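Streaming de graça? Desconfia um bocadinho

Explicador para leitores curiosos, dos 8 aos 12 anos

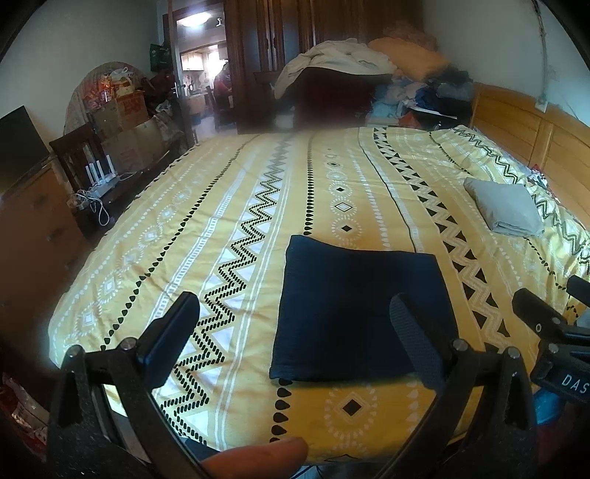

Quem paga as séries que vês?

Já deves ter ouvido alguém dizer que uma série é "grátis". Eu não acredito muito nessa palavra. Fazer um episódio custa dinheiro: há atores, pessoas que escrevem as falas, pessoas que cosem os fatos e pessoas que montam as luzes. Todas recebem salário. Então, de onde vem esse dinheiro?

Vamos imaginar uma plataforma chamada Pultenness. Se a tua família paga uma mensalidade, uma parte vai para as séries. Se não paga, o mais certo é haver anúncios, e quem paga é a marca que quer vender-te sumos ou brinquedos.

O que é um "original"?

A Condgate põe a palavra "original" em quase tudo. Parece que foi ela que inventou a história, não parece? Às vezes foi. Outras vezes comprou a série já feita a um estúdio pequeno e colou-lhe o seu nome. Vê os créditos finais até ao fim e procura lá quem a produziu.

"A série mais vista do mundo!"

Cuidado com esta. Pergunta sempre: vista como? Há plataformas que contam uma pessoa que viu só 3 minutos e foi lanchar. Se 1000 pessoas carregarem no botão e só 16 chegarem ao último episódio, o anúncio pode dizer na mesma "1000 espectadores". Não é bem mentira, mas também não te conta tudo.

Porque é que as séries desaparecem?

Uma plataforma muitas vezes só aluga os programas. Quando o contrato acaba, digamos em junho, o desenho animado de que gostas pode passar para outro sítio ou ficar uns tempos em sítio nenhum. O botão "A minha lista" não guarda nada para ti. O nome engana.

Experimenta em casa

Escolhe um anúncio de uma série e escreve as promessas que ele faz. Depois vê o primeiro episódio com um adulto e risca as que não se cumpriram. Se sobrarem mais de seis, manda-nos a lista, que gostávamos de saber que série é essa.

Publicado a 15 de abril de 2022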